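Dretorside Community Kitchen
Cooks, drivers and pantry help wanted – September start

Posted by Hawi Demissie

OK so we are hiring again. Two people moved away over the summer, one went back to school, and the Parkus site is opening whether we're ready or not. Please read the whole thing before you email. Most of the questions I get are answered further down.

Who we are

Dretorside is a community kitchen and food pantry. We cook hot lunches, pack grocery bags and run a delivery route for folks who can't get to us. Last month we sent out 3,000 lunches from one kitchen with six burners, two of them moody. The pantry side serves 341 households. Parkus will be the second site, smaller, pantry and cold storage mostly, with a little prep area in back.

We're not fancy. The floor slopes. The walk-in is loud. Coffee is free and pretty good.

What's open

Lunch cook, full time. Monday through Friday, 6:30 am to 2:30 pm. You plan with Bontu Mersha, who runs the kitchen, and you cook off whatever came in. Some weeks that's a wall of cabbage. You need to be OK with changing the menu at 7 in the morning and not being grumpy with everyone about it. Experience cooking for 100 or more at a time, please. Restaurant, school, camp, church, army, all fine.

Prep cook, part time, 25 hours. Mornings. Chopping, portioning, labeling, dishes when the dishes get bad. Training provided. Good first kitchen job, we've had several people start here and go on to the bigger places.

Route driver, part time, 20 hours. Van provided. Regular license, clean record for three years. The route is the same streets every day so you learn it fast. You will be carrying crates up stairs – a lot of stairs on the Skarkalus end, the elevator there is out more than it's in. Being kind at the door matters as much as being on time.

Pantry associate, full time, at Parkus. Receiving, sorting, stocking, checking dates, talking to people at the counter. Tuesday to Saturday. This one is the hardest to fill so if you're on the fence between two, pick this one.

Pantry lead, full time, at Parkus. All of the above plus the schedule, the orders and the monthly count. Some computer stuff, nothing scary. We use the Erdem inventory sheet, which is a spreadsheet with a lot of tabs. You'll report to Kidus Wako. (We have two Kiduses. Kidus Wako is pantry, Kidus Derese is payroll and the van. You'll get the hang of it.)

What the pantry work is like

People picture handing out bags. That's maybe a quarter of the day. The rest is cans. Cans come in mixed, we sort by type and then by date, dented ones get checked at the seam and tossed if the seam is bent. Oldest to the front. Labels facing out so people can choose for themselves, we don't do pre-packed bags at the counter anymore and we're not going back to it.

Small cans are the ones that go fastest. Tomato paste, tuna, beans in the single size. Lots of our people live alone and don't want a giant can of anything.

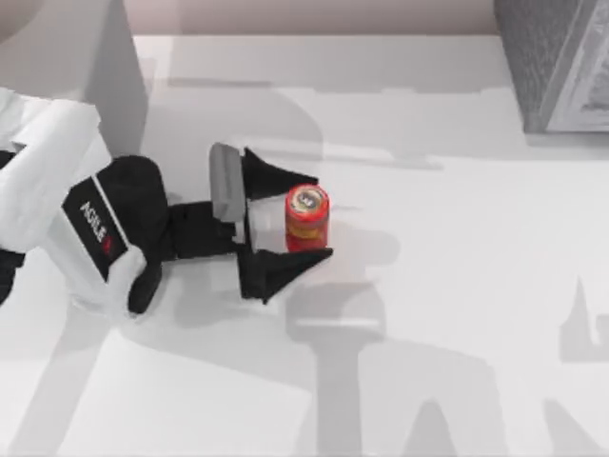

What we're looking for

You show up. If you can't show up you call before 6.
You can lift 40 pounds, or you tell us you can't and we work out which job fits.
You can follow food safety rules when it's busy. Gloves, hair, temps written down in the log at the time and not at the end of the shift from memory.
You treat everyone who comes in like a neighbor. We don't ask for ID and we don't ask why.
Food handler card, or willing to get one in your first 30 days. We pay the fee.
Second language is a big plus. Amharic, Oromo, Spanish, Arabic especially.

No high school diploma needed. A record doesn't rule you out for any of these except driver, and even there come talk to us.

Pay and the rest of it

Prep cook and route driver are $708 every two weeks to start. Yes it's a flat amount, yes it goes up after 90 days.
Lunch cook, pantry associate and pantry lead are salaried, the numbers are on the sheet we send back when you apply. We'll tell you before the interview, you don't have to play the guessing game.
$1,000 bonus for anyone full time who stays a year. Paid in one check.
Health insurance for full time, starts the first of the month after you're hired.
Ten paid days off, plus the week we close in winter.
Lunch every shift. Take food home too, everyone does.
Bus pass if you want one. Parking at the main kitchen is bad, parking at Parkus is fine.
Non-slip shoes, we reimburse one pair a year. Keep the reciept.

Hours at Parkus

The counter is open 10 to 4, with one late evening on Thursday till 7. Staff are in from 9. Deliveries land between 9 and 10 so that first hour is a scramble. We rotate Saturdays for the lead role only, associates work all of them but get Sunday and Monday off. We know that's not for everyone. Better you know now.

How to apply

Send an email to Bezawit Lemma at the office, or come by the main kitchen any weekday after 2:30 and ask for a paper form. Don't come at lunch. We love you but don't come at lunch.

Put in:
Your name and a phone number that works
Which job, or jobs, you can list more than one
Days and times you can't work
A few lines about any kitchen, warehouse, driving or counter work you've done, paid or not
Two people we can call who aren't related to you

Resume is fine but not needed. No cover letters please, Bezawit reads everything herself and she's asked me to say so.

If you'd rather do this by phone, or need someone to fill in the form with you, call the office in the morning. We can do it in Amharic or Spanish most days.

What happens next

We call everyone who applies, it can take a week. Then a short interview, 20 minutes, with Bontu for kitchen jobs or Kidus W. for pantry. Drivers meet Kidus D. and do a loop in the van.

After that a paid trial shift. You work four hours, we pay you for four hours, same day, hired or not. Wear closed shoes and bring a sweater if you're trying out for pantry, the cold storage is no joke. Then we both decide. You'll hear from us within two days of the trial.

If you've applied before and didn't get it, apply again. Last time we had two spots and way too many good people.

Couple of questions that keep coming up

Can I do mornings in the kitchen and afternoons on the van? Maybe. Ask Bontu. It depends on the week and it can't go over 40 hours.

Do I have to know how to use Erdem? No. The lead will get shown, takes an afternoon. Associates only fill in the count page and thats on paper first.

Is there weekend work in the kitchen? No, kitchen is closed Saturday and Sunday. Only Parkus runs Saturdays.

Are you taking unpaid help too? Yes, seperate sign-up at the front desk. Different from this.

Can teens apply? 16 and up for prep cook with a work permit, after school hours only. 18 for pantry jobs, 21 for driver because of the van insurance.

Applications are open until the jobs are filled. Driver will probably go first. Please pass this on, tape it up at your laundromat, whatever, the paper version is at the front desk in a stack by the door.

Hawi Demissie
Staffing, Dretorside Community Kitchen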